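porkness_rig
Shelf tidying set, 155 episodes so far. Policy still drops anything thin. Do I add clutter or cut it?
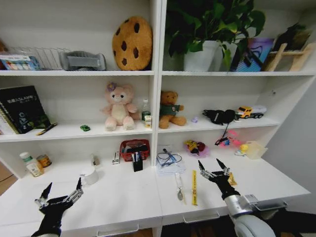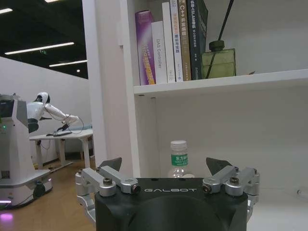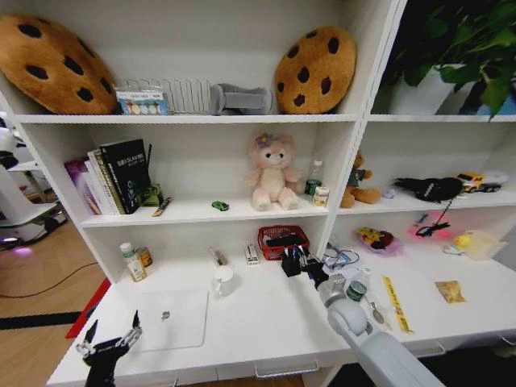 Head view first and last, wrist view between.

I reset the layout every 10 episodes.

trumbridge5
Too seldom. Reset every 5, and keep the clutter.

wovex
Disagree. Two object classes until the grasp holds, then add the rest. Spoon and ruler are hard enough.

porkness_rig
Will split the set and train both.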